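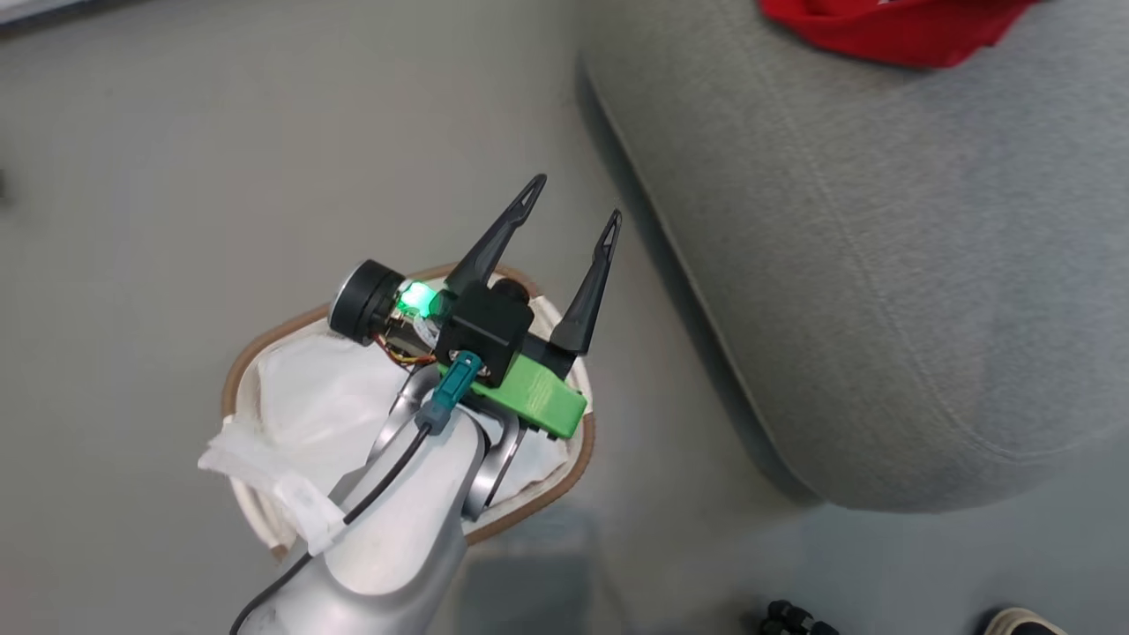
Check the cable before you blame the software, Duygu Aksoy tells anyone who calls her over to a stopped arm. She has said it often enough at Vutex that two of the technicians now say it back to her before she reaches the bench.

Vutex runs household tests on robot arms. The rooms are furnished like an ordinary home, with a gray floor, upholstered seating, cloth items to pick up and bins to put things in. The arm that gets the most hours is known in the building as Boreo, after the job it was first signed out for. Aksoy has looked after it from the start, and her maintenance log for it is now up to entry 3668.

Most of those entries are dull. "Cleaned fingertips." "Reseated plug." "Moved cable clip." She likes them that way.

The trouble spots on a machine like Boreo are nearly all at the far end, past the last big silver link. The gripper has a black body with two long, pointed fingers, and beneath it sits a bright green mounting plate. A drum-shaped motor is fixed to one side. A teal plug brings in the connection, and a thin black cable runs from it back along the top of the arm. Every one of those parts gets swung over furniture and dipped toward bins all day, and each has its own way of working loose.

The morning check starts at 7 with the arm powered down. Aksoy puts one hand under the green plate and tries to rock the gripper with the other. There should be no play at all. If she feels any, she takes out the plate screws one at a time, wipes off the old threadlocker, puts on a small drop of new and tightens them in a cross pattern. The first plates were a thinner part from a supplier called Holst, and they flexed when the fingers closed hard. The current ones are made in house and are thicker at the screw holes.

The plug comes next. She pulls it straight out by the collar, looks at the pins under a lamp and pushes it back until it seats. Then she follows the cable down the arm with her fingers, feeling for flat spots. A cable that is too tight will tug on the plug when the wrist turns. One that is too slack will catch on the rim of a bin. Her rule is a loop wide enough for three fingers at the wrist and no loop anywhere else.

"People want to tape it down flat because it looks neat," she says. "Then the wrist goes over and you've made yourself a new cable."

After that she turns the power on and waits for the small green light beside the motor. On this unit a steady green means the motor controller has power and is talking to the rest of the arm. It says nothing about whether the fingers are lined up, and new staff are warned about that in their first week.

For alignment she uses a strip of plain paper. The fingers close on it near the tips, and she pulls. If the paper slides out on one side and holds on the other, a finger has been bent or has shifted on its slide. She then opens the gripper all the way and closes it again, 84 cycles at low speed, listening to the motor. A dry slide makes a faint scraping noise at the end of the stroke. Grease fixes that. A bent finger goes in the scrap box, since straightening one never lasts.

Bin work is harder on the fingers than anything else in the rooms. Liners are thin and cling to the tips, and a shred of plastic can get drawn into the slide. After every 300 bin cycles Boreo is stopped and the slide is cleared with a wooden pick and a dry brush. Aksoy does not allow compressed air, which she says pushes the bits further in.

The longest repair in the log took most of a November. The gripper would open by itself, perhaps once a day, with no error recorded. The team changed the motor, then the controller, then rolled back a software update. A technician from Jarance, the firm that services the larger joints, noticed that it only happened when the wrist was turned well to the left. One of the thin wires next to the motor had broken inside its insulation. Bent one way it made contact, and bent the other way it didn't.

The new wires are a little longer and have a softer jacket. Aksoy changes the set every spring, broken or not, and keeps a spare in the top drawer of her bench with the paper strips and the grease.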